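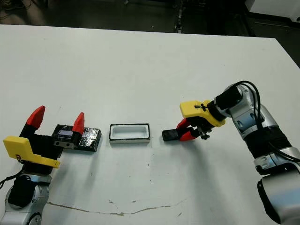

Photo: Laine Kazlauskienė / Trarkent

Moulin 406 gripper, sold in pairs with yellow mounts and red fingertips

The sales sheet calls the 406 "slip-free on small parts". We bought 2 pairs on the strength of that line and have sent one back. The fault is a dull one. After a long shift the left gripper reports closed while its fingers still have a gap, the controller believes it, and the arm lifts away without the part. With a block wrapped in shiny tape it's worse, as you'd expect.
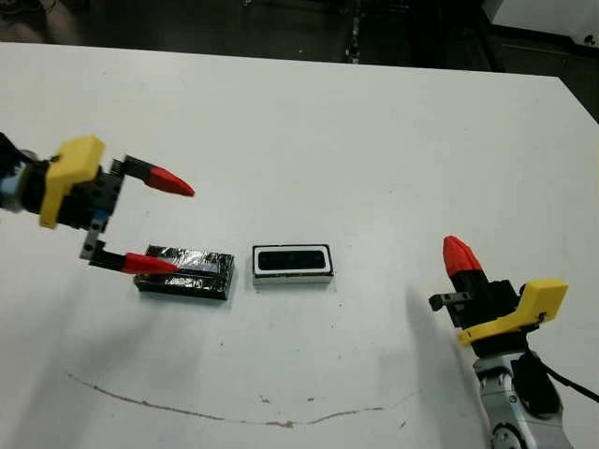
Fisurov, who make the controller, blame the gripper. Moulin blame the controller. The November firmware was meant to settle it and we still logged 4 false closes on the first day. Until that changes, keep hands off the table when the arms are powered, whatever the status light says. A dropped part is a nuisance. A gripper that doesn't know where its own fingers are is a safety matter.

Stocked at Faltumholm. Returns accepted, slowly.

Comments (3)

dmk_bench: Same here, left side only. Swapped the cable, no change.

Orrin: Is the gap the same every time? Ours varies.

dmk_bench: Varies. Support told me to recalibrate every 5 hours, so I asked for a refund.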